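I caught Dalia Venckus on a Tuesday night, right after robotics club let out, and she still had a pencil stuck in her hair and half a granola bar in her hand. She's run the simulation side of the club at Berent for 2 seasons now (before that it was all wheeled bots and duct tape, which I kind of miss!). I'd promised her ten minutes and we talked for almost an hour.

The big thing this fall is Surnetum, the club's own tabletop project. Two simulated arms, two hands, a table full of dishes, and a bunch of teenagers trying to get the whole thing to behave before the January showcase. I asked her why dishes.

"They're mean," she said, laughing. "A block is nice to you. A block has sides. A plate just lies there flat and your fingers have nowhere to go."

The kids picked the tableware themselves, and I have to say they've got fancier taste than I do. I was expecting plain white cafeteria stuff on a gray floor, and instead I got marble and gold trim. Dalia told me there was a whole evening lost to arguing over plates. "I let them," she said. "They'd been fighting with joint limits for a week. They earned it."
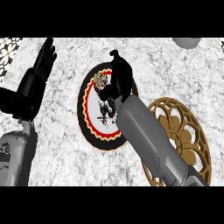 Najjar thinks the plate is the wrong place to start anyway, and that the club should get one hand working on cups before anybody touches the second one. It's an argument that has been going on since September, and it was still going on out in the hallway while we talked.

Dalia takes the other side. She wants both arms in from day one, even when one of them is only waiting its turn. "If you learn with one arm, you write code for one arm," she said. "Then you add the other one and they whack into each other, and you're rewriting everything in December. I've done that. I cried in a parking lot."

So how do you teach a hand to do this? Mostly you run it over and over. The group calls their practice script Wuvo (no, I couldn't get a straight answer on the name), and each overnight batch is 1000 tries with the dishes shuffled a little every time. The shared log was up to 2732 tries when I looked, and somebody had drawn a tiny cake next to the line where it passed 1000.

I wanted to know what a bad night looks like. "Fingers go through the plate," she said. "Or the plate takes off. You come in, you open the log, and it's across the room. The new kids love that part, and I have to be the boring one who asks what the contact settings were."

She does make them write it down, too. Every student keeps a paper notebook, and she reads them on the bus home. Her favorite entry so far just says "thumb???" with the date under it.

The club meets again Thursday, and cups are on the agenda. Najjar's bringing snacks.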